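About Trakaron

Trakaron helps small companies plan and budget for automation. We do not build robots and we do not take commission from the people who do. Customers pay us a flat fee, and at the end they have a written plan and a list of what to buy first.

Rhodri Phillips and Mared Beddoe started the company after years in purchasing at a packaging plant. Both had signed for equipment that cost more to install than it did to buy, and they wanted to do the sums earlier. Tegwen Rosser joined later and handles leasing, service contracts and insurance.

A typical job starts with a site visit. We look at what gets picked up, packed or moved, and how often it changes. Snack packets and bottles need a different budget from steel parts, mostly because of the grippers. Finger pads wear out and belong in the yearly figure – many quotes leave them off.

After that we draw up 2 budgets, one for buying outright and one for leasing. Each covers training, spare parts, floor space and the hours your own staff will spend on setup. If the numbers don't work, the report says so.

Our customers are mostly firms with fewer than 300 employees. We also work with schools that are equipping a lab for the first time. Planning visits for the next budget year are booked through November, and Tegwen keeps the calendar.
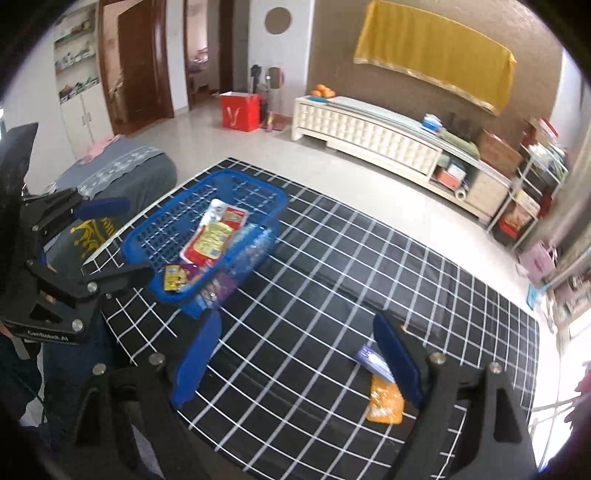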